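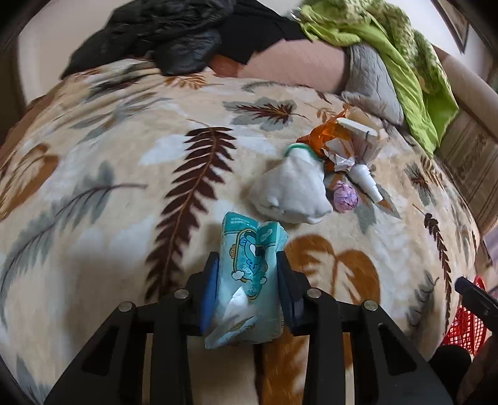 ## 4. Washing and drying blankets and throws

Use this section for fleece, flannel and other synthetic blankets up to queen size. For wool and down, go to section 5.

### Before you start

- Read the sewn-in label. If it disagrees with this guide, follow the label.
- Shake the blanket outdoors to get rid of crumbs and hair.
- Close any zippers or snaps.
- Treat stains with a few drops of liquid detergent and leave them for 17 minutes. Do not scrub printed fleece with a brush.

### Washing

1. Load the blanket in loose folds around the drum. Do not roll it or push it down.
2. Check that you can fit your hand between the blanket and the top of the drum. If you can't, the load is too big for the Simomach.
3. Add half the usual amount of liquid detergent. Leave the softener drawer empty. Softener coats the fibers and flattens the pile.
4. Turn the dial to **Bulky**. The display shows the default temperature, COLD.
5. Press **Spin** until the LOW light comes on.
6. Press **Extra Rinse** once for a full-size blanket, twice for a queen.
7. Press and hold **Start** until the door clicks.

> **Note:** The drum turns slowly for the first few minutes while it weighs the load. The timer may go up during this stage.

> **Caution:** If the machine bangs or starts to walk across the floor, press **Pause** and wait for the door light to go out. Spread the blanket out again before restarting. Never wash a single heavy blanket with one small item, such as a pillowcase.

### Drying

1. Clean the lint screen.
2. Put the blanket in by itself and choose **Air** or **Low**.
3. Stop the dryer halfway through, pull the blanket out, turn it over and put it back.
4. Take it out while the hems are still slightly damp. Finish it over a rail or across two chairs.
5. Clean the lint screen again. A new fleece sheds a lot in its first few washes.

> **Caution:** Do not use **High** for fleece. The tips of the fibers can melt and turn stiff, and this can't be reversed. Do not iron.

### If the result is not right

| Problem | What to do |
|---|---|
| Blanket comes out soapy | Run **Rinse & Spin**. Use less detergent next time. |
| Pile feels matted | Brush lightly with a soft clothes brush once fully dry. |
| Display shows E6 | Load is off balance. See the caution under Washing. |
| Musty smell | Wash again and dry right away. Run **Drum Clean** before the next load. |

Run **Drum Clean** after every 100 cycles. The cycle counter is under **Menu > Service**.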